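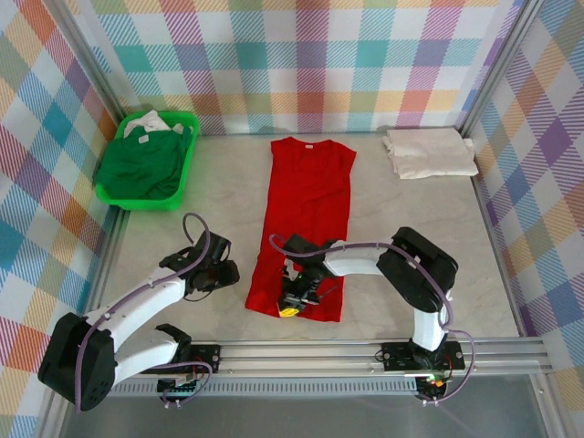

Red T-shirt laid out flat, green basket behind it on the left, folded off-white towel on the right.

Skiruvine laundry set – read me first

Hi! I'm Myfanwy Humphreys and I put this together because I love folding laundry (yes, really). There are 1,770 pictures of shirts and towels in here, all labeled by me over a long October.

A few notes on labels: "flat" means smoothed out, even with a crease or two – "crumpled" is anything bunched up in a basket. Towels get their own folder.

Last updated Thursday, November 30, 2023. Socks still to do!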